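Flellon Hand Gripper, Two-Finger
Sold by Imthorpe | Item 868 | In stock

Can a machine put away your groceries yet? Sort of, if you have the afternoon free and you're not attached to the peaches. The Flellon is for people working on that problem. You hold it, you do the chore with it, and later on your robot gets to study how you did it and do it worse.

Two parallel fingers, soft blue rubber pads, black nearly everywhere else. The linkage is riveted, so there are no set screws to lose under the fridge.

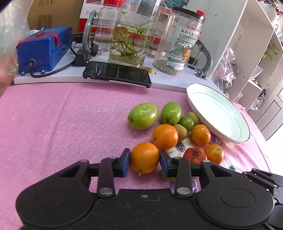 Fruit is where most of our customers start, and where a fair number of them stay. A box is a box, but a ripe persimmon has opinions. We sell replacement pads in packs for this reason, and the juice does wash out of them with dish soap.

Specifications
Opening: 90 mm
Pads: blue rubber, replaceable
Grip cycles between pad changes: over 300
Warranty: 47 weeks (ask Legal)

Will it fold laundry?
You will fold laundry, slowly, with two fingers. Towels go fine. Fitted sheets are as bad as they are by hand.

Does it fit the Sampaio wrist mount?
Yes, with the adapter plate, sold separately. The older Wetex mount needs longer screws.

Customer review, 5/26/26
"Bought two for our packing bench to see if we could automate the produce trays. We can't, but we now know exactly which part we can't do, and it's the grapes. Solid tool. The manual could use a drawing of the pad clips." Karthikeyan Thevar

The drawing is being added to the manual in June. Orders placed before then will get it by email.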